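Finish for old pine table top: oil or hardwax?
Skildale Woodwork Forum > Finishing and Repair

lorport_dan
September 18, 2023
I'm refinishing the kitchen table and need to settle on a finish before the weather turns in October. The old varnish had gone sticky along one side, so the whole top is coming off with a scraper and then paper. 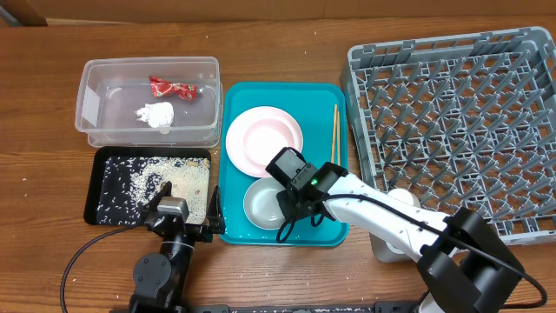
I've been through 80 and 120 grit on a test board and have a choice of two tins on the shelf. One is a Danish-type oil, the other is Wuisan hardwax. The table gets hot mugs, wet glasses and a fair amount of vinegar. Which would you use, and how far should I sand first?

tenon_saw
Hardwax, two thin coats. Stop at 150. If you go finer the surface closes up and the wax sits on top without bonding. The tin will say the same thing in small print.

grainfiller
Disagree on the grit. I take softwood to 180 with hardwax and have had no lifting. At 150 you can see cross-scratches under a low window light, particularly if you use an orbital.

tenon_saw
You can see them if the 120 stage was rushed. That's a fault in the sanding sequence and 180 only hides part of it.

Lulik_bench
Neither of the above. Use the oil. Hardwax is harder to repair in patches. With oil you rub the mark back with a fine pad, wipe on more and leave it overnight. I have a top done this way that has had five years of family use. It needs a fresh coat each spring, and I accept that.

lorport_dan
Drying time is a concern. We eat at it. How long before it can be used?

Lulik_bench
Oil: three coats at 8 hours apart, then leave it a week before anything wet goes near it. Lay the rags out flat outside to dry. Do not ball them up in a bin, they can catch fire on their own.

grainfiller
Hardwax is touch dry overnight but soft for a fortnight. Use mats until then. Also check the moisture content if the top has been in a garage. Mine read 13 per cent after a winter in an unheated one and I waited until it came down before coating.

quarter_sawn
One point missed so far. If there is any old wax or silicone polish in the grain, both finishes will fisheye. Wipe with white spirit, change the cloth often, let it flash off, then do a trial patch on the underside.

tenon_saw
Agreed on the trial patch. Still 150.

lorport_dan
Thanks. I'll wipe down with white spirit and try both on the underside, half sanded to 150 and half to 180. Will post results once they have had the full fortnight.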